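# The Mug Pages

Welcome in, and get yourself something warm to drink before you scroll, if you have the time. This page is where I keep my pictures and notes on mugs, and on the handles in particular, a subject I can go on about for much longer than my family would like. It started with a chipped one of my mother's that I couldn't bring myself to throw out, and then there was a shelf, and then there was the other shelf.

I should say right away that I'm no potter. I took 3 evening classes at Rostum when they still had the upstairs room, and I made one lopsided cup that leans toward whoever is sitting on the left. But I do drink a great deal of tea, and anyone who does that for long enough ends up with opinions. Mine is that people shop for the outside of a mug (the color, the picture, the funny saying) and then live with the handle, every single morning, for years and years.

So handles get most of the room on this page. A mug against a plain white wall, on a pale table with nothing fussy going on behind it, is my favorite way to look at one. All the attention goes to how the fingers hook in and how much space they have to curl. 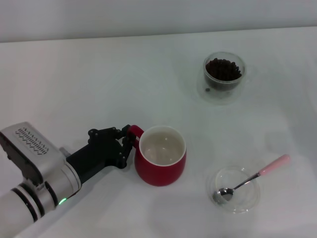
Sonport, September 2018

Mug by the handle, white table, white wall. I do love how quiet a matte tabletop is, with that tiny bit of gray-green in it and the shadows so soft you hardly notice them. My own kitchen table is varnished and shows every ring I have ever set down on it, including one from a Christmas I would like to forget.

A few words about holding, while we're here. Anju Kashyap and I have argued this one back and forth over many pots of tea. She is a one-finger person, and she'll carry a full mug clear across the yard that way, talking the whole time. I like to get as many fingers through as will go, and my thumb on top, and I want a handle that stands well away from the body so my knuckles don't touch the hot side. The old Tunano mugs were good for that. They were heavy, I'll grant you, and they took up half the dish rack, but you could get a mittened hand through one on a cold porch!

The Seixas ones are prettier, to my eye, and meaner in the handle. I keep 4 of them for company and use them when I want people to sit up straight.

If you're buying secondhand, pick the mug up and tip it as if you were taking a sip, right there in the shop. Run your thumb along both places where the handle joins, top and bottom, and look for a hairline. Then put it down on the flattest thing you can find and give it a gentle push to see whether it rocks. I've left some lovely mugs behind on account of that push, and I still think about one of them.

Now a softer picture, nearly all gray. There's a dusty mauve down the left side, going a little toward lilac in the corner, and the faintest sage near the middle. I would happily have a whole set glazed in those colors, and I've said so at Rostum more than once. They tell me gray doesn't sell in the summer.
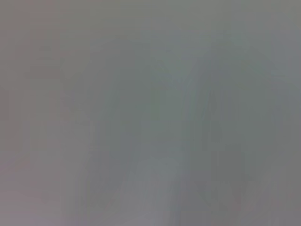 Vasco Calado left this in the guestbook: I read the part about handles twice and then went and tried every mug in my cupboard. You are right about the knuckles. I would only add that the bottom of the handle matters too. If it has a little curl where the last finger can rest, the mug feels half as heavy, and I have one like that which I've glued back together and won't give up. It only holds pencils these days.

Thank you, Vasco, I had forgotten all about the curl, and now I've been through my own cupboard as well. Two of mine have it, both from the back of the second shelf, and they've been moved to the front. I'd be glad to hear from anyone else with a Tunano in good shape, especially the wide kind with the foot. The guestbook is open, and I read all of it, usually before breakfast.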